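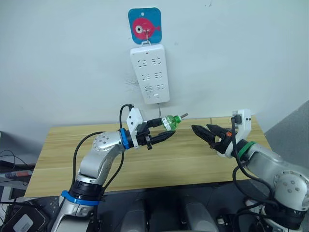 Re: [jakwood-refill] Getting the smell out of old bottles
From: Kaj Thorlacius
Date: May 2, 2020

Hanane Zaki wrote:

> Hi everyone, new to the list. I've been saving bottles and jars since
> we moved to Drummond and I'd love to use them for refills when the
> shop opens its taps again. The glass is fine but a lot of the plastic
> still smells of whatever was in it, and two of the shampoo ones went
> cloudy after I ran them through the dishwasher. Is there a trick to it
> or should I just give up and put the plastic in the recycling? Also,
> how do you all get labels off without wrecking your fingernails?
>
> Hanane

Hanane, welcome! Please don't give up, you've asked about my favourite subject and you're going to get far too much answer.

Smell first. Most of it lives in the cap and not the bottle. Pull the cap apart if it comes apart (the Momier flip tops have a little disc inside that pops out with a butter knife) and soak the lot overnight in warm water with a good spoonful of bicarb. Rinse, then leave everything open on a sunny windowsill for a few days. I used to do one night and call it finished, and I was wrong, the third day is when it really goes. Anything that held fabric softener I've never managed to save. If somebody has, write in!

The dishwasher is what clouded your shampoo bottles, I'd bet. Thin plastic hates the heat. Hand wash with lukewarm water, a bottle brush and a bit of dish soap, and if you can't get a brush down the neck, a handful of uncooked rice and a good shake does a lovely job. The cloudy ones are still perfectly good for watering seedlings.

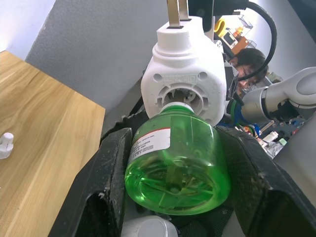 Can I put a different product in a bottle once it's clean?

Stick with the same sort of thing that was in there before, soap after soap and vinegar after vinegar, and never put food or drink in a bottle that has held a cleaner. Take the old label off completely and write the new contents and the date on masking tape.

Labels, then. Paper ones: fill the bottle with warm tap water, let it stand until the glue softens, and peel from a corner. For whatever stays behind, mix equal parts cooking oil and bicarb into a paste, rub it on, have a cup of tea, wipe it off. Plastic film labels are easier if you go the other way and put the bottle in the fridge first. An old bank card is the best scraper I've found and your fingernails will thank you.

Pumps are a whole other story. The Modik ones have a metal spring that rusts if you leave it sitting in water, so flush them by pumping clean warm water through until it runs without bubbles, then pump air until nothing comes out. Hang them upside down to dry. I've kept one going for six years this way and I'm a bit silly about it.
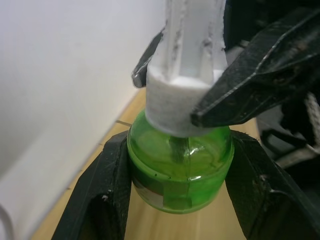 Green bottle, the squat kind.

On sizes, I'd hang on to anything near 200 mL for dish soap, it's a nice amount to carry home and you get through it before it goes off. My shelf in the laundry holds 70 containers and that's my limit, if one comes in then one goes out. At last year's June swap at the Jakwood hall we had 368 on the tables at opening and 222 had found new homes by lunch, so there are plenty of us with the same problem. I came home with a box of tall jars with glass stoppers that I'm still pleased about.

One more thing, weigh your empties before you fill them and write the weight on the bottom in marker. It makes the tap at the shop so much quicker, and the colour of the marker doesn't matter as long as it's the permanent kind. Put a bit of clear tape over it.

Does anyone have spare caps for the wide-neck Momier jars? I'm four short and happy to trade for pumps.

Cheers,
Kaj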